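Ticket 102 – Cakudel knitting machine, dropped stitches on left side of bed
Opened by: Carla Akl, Gustthorpe
Handled by: Illia Shevchuk
Status: closed
Opened: 13 Oct 2011

Reported fault

Machine is a 200-needle single bed Cakudel with the manual carriage. Plain stocking stitch in 4-ply wool, tension 7. Stitches drop in the first 30 needles at the left-hand end, always on the row knitted right to left. The rest of the bed knits cleanly. The fault appeared after the machine had been stored from February onwards and was not present before that. Customer has already changed the yarn and re-waxed it, with no difference.

First reply (IS)

Please check the following before anything is taken apart.

1. Remove the sponge bar and lay it on a flat surface. The strip should stand clear of the metal channel along its full length. If it has gone flat or sticky at one end, the needles at that end will sit too high and the yarn will miss the hooks.
2. Push the needles at the left end forward by hand and look at the latches. Each should swing freely and close over the hook without catching.
3. Knit 14 rows with the edge weights moved up every four rows and note whether the fault changes.

Customer reply (CA)

Sponge bar is level and springy, replaced last year. Two latches were stiff, on needles 11 and 19 from the left. I changed both needles for spares. With the claw weights moved up every four rows there were fewer dropped stitches but they did not stop. The carriage also feels heavier at that end when moving right to left. I had put this down to old oil.

Second reply (IS)

Heavier movement at one end suggests dried oil in the needle channels or a bed that is not sitting flat. Do the oil first. Take out the needles from the affected section, soak them overnight in surgical spirit, wipe the channels with a lint-free cloth and put the needles back with a thin film of machine oil on the butts only. Do not use spray lubricant on the bed. Clean the underside of the carriage as well, paying attention to the brushes, which collect fluff and then drag.

If it is no better, check the table. The bed must be clamped at both ends and there should be no gap under the case. A piece of paper slid along the front edge will find one. 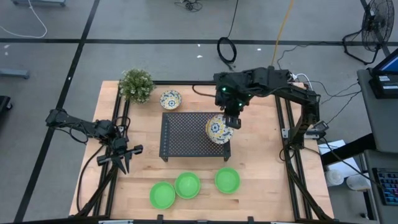 Wooden tabletop on a black aluminium rail frame.

Customer reply (CA)

Cleaning done as described. The brushes had a good deal of lint in them and one was stiff to turn. Carriage now moves more easily over the middle and right of the bed. Left end is improved but still heavier than the rest. Paper goes under the case for about a hand's width at the left clamp. The clamp was tight, but the table top bows there. It is an old folding one and I had not suspected it.

Third reply (IS)

A bow of that size is enough to twist the bed slightly when the clamp is tightened. The carriage then rides closer to the needles on one side. Release both clamps, pack the low part with card until the paper no longer passes, then tighten each clamp a little at a time, alternating ends. Do not overtighten. Knit a test piece across the full bed at tension 7 and a second at tension 5.

Also check the yarn mast. On the Griffiths mast sold with this model the take-up spring loses pull after storage. There should be no slack loop at the edge when the carriage reverses.

Customer reply (CA)

Packed with three layers of card. Carriage is even along the whole bed. Test at tension 7: no dropped stitches in 102 rows. At tension 5: one dropped stitch at the extreme left edge, row 14, with a slack loop seen just before it. Tightened the mast by one setting and repeated the piece. No further drops.

Resolution

Main cause: bed twisted by uneven table. Contributing: two stiff latches, lint in carriage brushes, weak take-up spring. Replacement spring for the mast ordered from Barer – customer will fit it herself. Card packing is acceptable for now, but a rigid table is recommended for long-term use.

Closed IS.

Gustthorpe Machine Knitting Helpdesk | Contact | Copyright 2011 | Back to top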